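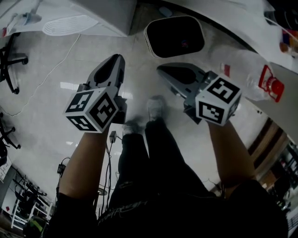
Hand-held grippers with marker cubes, one in each hand, at the work area.

Trotonel Site Safety Program
Hand-Held Gripper Stations: Pre-Session Inspection Checklist
Location: Warnthorpe building, ground floor
Period: April

Scope

This checklist applies to every station at which an operator works with paired hand-held grippers to record manipulation tasks for the Tundirdale project. It is completed before the first session of each shift and again whenever a station is moved. Stations with powered arms are inspected under the separate Baudry cell procedure and are not covered here.

Results are entered as Pass, Pass with comment, Action required, or Not applicable. An item marked Action required must be closed before recording begins, unless the comment states otherwise.

Section A. Floor and walkways

A1. Operator standing area free of loose objects.
Result: Action required
Comment: A square black device with a white rim is on the floor within reach of the operator's feet. Relocate to a desk or shelf.

A2. Cables routed along walls or under covers.
Result: Action required
Comment: Thin white cable runs diagonally across open floor. Fit a low-profile cover or reroute behind the desk. Temporary tape is acceptable for one shift only.

A3. Hanging cords and plugs secured.
Result: Action required
Comment: Power adapter hanging on its cord on the operator's left, and a small plug dangling near the legs. Both are at a height where a gripper could catch them.

A4. Chairs clear of the standing area.
Result: Pass with comment
Comment: Chair bases are present on the left side. Push chairs fully back before two-handed tasks that involve stepping.

A5. Main walkway at least 900 mm wide.
Result: Pass
Comment: Measured at the narrowest point, with the desks in their present position.

Section B. Desks and storage

B1. Drink containers closed and kept off work surfaces.
Result: Action required
Comment: Plastic bottle with a red cap lying on its side on the right-hand desk. Use the shelf by the entrance. This item was also raised at the previous inspection.

B2. Small items kept away from desk edges.
Result: Pass with comment
Comment: Small bottle and a red item on the left desk. Move toward the wall side.

B3. Shelving stable and not overloaded.
Result: Pass
Comment: White rack checked by hand. Heavier equipment should stay on the lower shelves.

Section C. Grippers

C1. Body free of cracks and sharp edges.
Result: Pass
Comment: Both units checked, left and right.

C2. Jaws open and close fully without sticking.
Result: Pass
Comment: Cycled 10 times each. Slight stiffness in the right unit. Recheck at the next inspection.

C3. Marker cube firmly attached, with no movement by hand.
Result: Pass
Comment: None.

C4. Marker faces clean, flat, and undamaged.
Result: Pass with comment
Comment: Wipe with a dry cloth only. Solvent wipes are not permitted on printed faces.

Section D. Operator

D1. Closed-toe shoes with flat soles.
Result: Pass
Comment: Sneakers worn.

D2. Sleeves close-fitting at the wrist. No loose jewelry.
Result: Pass
Comment: Sleeves did not interfere with the grip during a trial reach in all directions.

D3. Session length understood and break schedule posted.
Result: Action required
Comment: Maximum continuous session is 90 minutes, with a short break on request at any time. The schedule posted at this station is the earlier version. Replace it.

D4. Operator knows how to stop a recording and set both units down safely.
Result: Pass
Comment: Demonstrated without prompting.

Closing actions

There are 5 items marked Action required: A1, A2, A3, B1, and D3. Items A1, A3, and B1 can be corrected by the operator on the spot. Item A2 is referred to facilities, and the station may be used with the cable taped down in the meantime. Item D3 is referred to the shift lead.

Retain the completed form at the station until the next inspection, then file it with the Tundirdale project records.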